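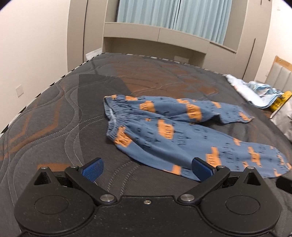

1月 作業ノート(洗濯物たたみ、寝室)

午前9時すぎ開始。担当は私とElliさん。今日の対象はズボンです。青い地にオレンジ色の親指マークの柄、ウエストはゴム。マットレスの上でくしゃくしゃの状態から始めます。片脚は右へ伸びて、もう片脚は手前に折れています。

先週までのタオルは、角が四つあるので方針が簡単でした。ズボンは角を数えても役に立ちません。まずウエストのゴムを見つけること、これが最初の課題です。ゴムが縮んで丸まっていると、人間の私でも前と後ろを一度で言えないことがあります。

もう一つ困る点は背景です。マットレスのカバーは濃いグレーで、波の形のステッチと銅色の帯が入っています。Babitaさんは、柄のオレンジと帯の色が近いので輪郭の検出が迷うのではないかと言っています。私は、布のしわとステッチの線の区別のほうが難しいと思います。まだ決着していません。

手で持つグリッパーの記録は、今月の分で779本になりました。目標は1000本です。失敗した回も消さないでください。青い指パッドで布を二枚いっしょにつまんでしまった回は、あとで一番勉強になりました。

Sendbyの機械に学習させた結果のメモ:タオルは10回のうち7回たためました。ズボンは、持ち上げるところまではできますが、脚をそろえるところで止まります。1枚に約7分かかるので、家の仕事をまかせるにはまだ遅いです。Didierさんの意見は「遅くても、留守の間に終わればよい」。これは正しいかもしれません。ただし途中で止まると、帰ってから自分でたたむことになります。

次にすること
・ウエストを先につかむ手順と、裾を先につかむ手順を分けて記録する
・無地のシーツでも同じズボンを試す
・右側に積んである水色と白の布は、ズボンが終わってから
・Helmiさんにパッドの摩耗を見てもらう(右のほうが少しすべる気がします)

午後はElliさんが続き、私はラベル付けをします。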